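Tenants > Karthorpe House > Moving out: common questions

Last updated: March

How much notice do I have to give?

One full calendar month, in writing. Email is fine. Send it to Annelore Diekmann at the Karthorpe office and keep a copy of the reply. Notice given by phone doesn't count.

When do I get my deposit back?

Within 10 working days of the final inspection. The standard deposit is $500. If we take anything out of it, you get a written list of the charges first and have a week to dispute them.

Can I leave furniture behind?

Only what is on the inventory you signed when you moved in. Removing anything else costs $124 per item, and mattresses count as one item each.

What does "broom clean" mean?
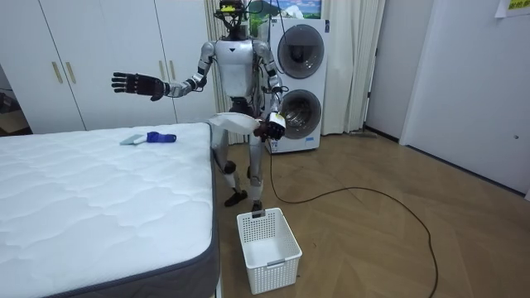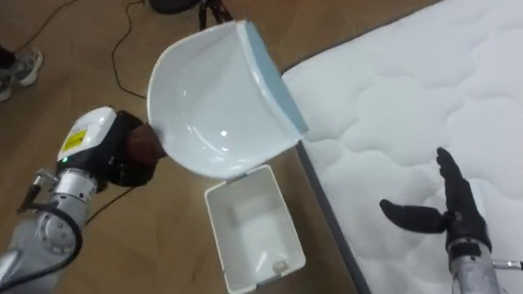 Your lease uses the phrase in section 4 and most charges come from people reading it too loosely. Floors must be swept and mopped, kitchen surfaces wiped, and the oven and refrigerator emptied and cleaned. A dustpan and a small bin will do for the bedrooms, but hallways and entry mats need a vacuum. Wardrobes have to be empty, including the top shelf. If you have a stacked washer-dryer, clean the lint filter and leave the washer door open. You don't need to shampoo carpets or wash the outside of windows.

Do I have to fill nail holes?

Small ones, no. Anything wider than a pencil will be repaired by us and charged. Please don't touch up the paint yourself, as the colors rarely match.

Who does the inspection?

Torben Grube handles the Ernside and Karthorpe buildings. Slots run from 9 a.m. to 3 p.m. and you may be present. Missed appointments are rebooked once without charge.

Where do the keys go?

In the lockbox by the office door, in an envelope marked with your unit number. A missing front door key costs $200 because the cylinder has to be changed. Mailbox keys are replaced at cost.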